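Pistden Lakefront Lots: Pre-Listing Site Inspection, Lot 59
Prepared for Vestergaard Land Sales. Completed in August.

1. Corner pins located and flagged: Yes. The northeast pin is bent and should be reset before closing.
2. Road frontage matches plat: Yes, 146 feet.
3. Driveway sight distance: Acceptable. Brush to be cleared on the uphill side.
4. Septic area marked: Yes. Keep vehicles off the marked area.
5. Septic tank size shown on permit: 1000 gallons.
6. Shoreline bank: Fair. Minor washout beside the path. Recheck after heavy rain.
7. Dock walkway and handrails: Not passed. Two boards are loose and one rail post moves under hand pressure.
8. Dock power shutoff: Labeled and within reach.
9. Dead or leaning trees within 20 feet of the building site: One pine, to be removed by the seller.
10. Private road agreement (Prondus Lane): Copy on file.

Comments: The lot may be shown by appointment. Visitors are to remain off the dock until item 7 is corrected and signed off by the Cisach office.

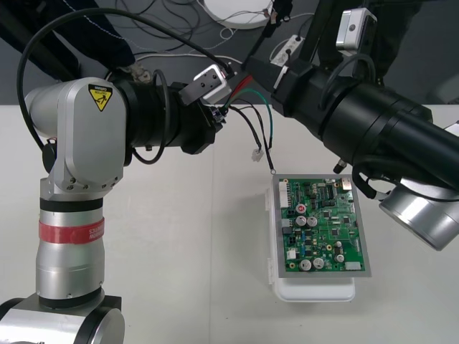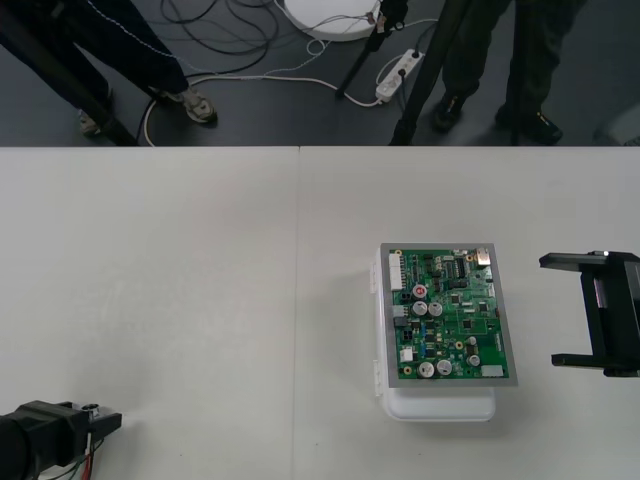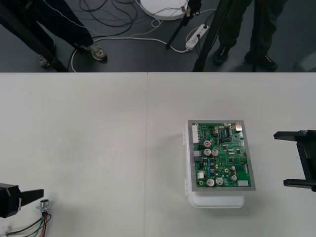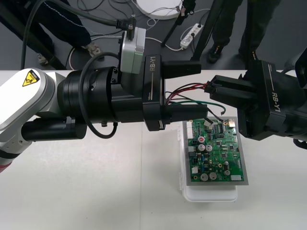
Green circuit board at a white tabletop, four views.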